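Maillard Lodge to Host Family Holiday Gatherings at Davside

DAVSIDE, July 2018 – Maillard, the family-run lodge above Davside, today announced that it will accept bookings for private holiday gatherings beginning in October. Groups of up to 40 guests may reserve the dining hall and kitchen for as long as seven nights.

"Families want to cook together and stay under one roof," said Inès Boyer, general manager. "Our kitchen is theirs for the week."

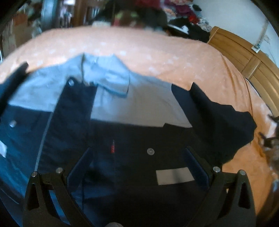 A navy jacket on an orange bedspread with small white spots.

Each booking includes firewood, linens and use of the long table – which seats the full party. Dogs are welcome. Chef Florian Royer will offer an optional comfort food menu of roast chicken, potato gratin and apple cake for $45 per person.

Reservations are handled by Zumico, the lodge's booking partner. Callers should ask for extension 3066.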